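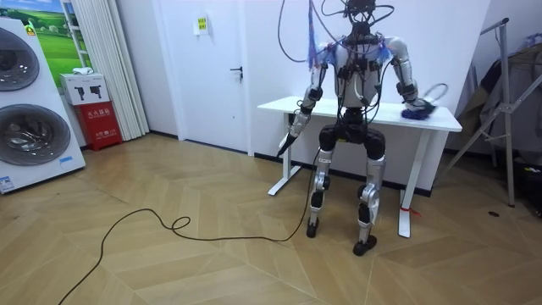

A blue duster or cloth on the white table.

Dust first, then wipe. If you wipe a dusty table with a wet cloth, you only make gray lines. My neighbor Zuzana Ševčík taught me this when I moved in, and I do it every January after the heating has been on for weeks. Put one spoon of vinegar in 2 cups of warm water, and squeeze the cloth well before it touches the table. Go slowly along the corners. 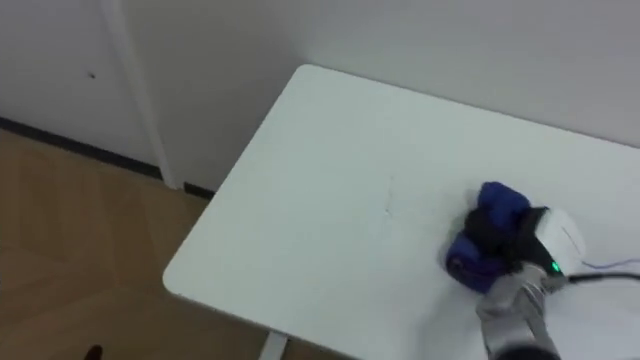
Can I use the vinegar water on a wooden table?
Only if the wood is sealed. For oiled wood, I take a dry cotton cloth and leave the vinegar in the kitchen.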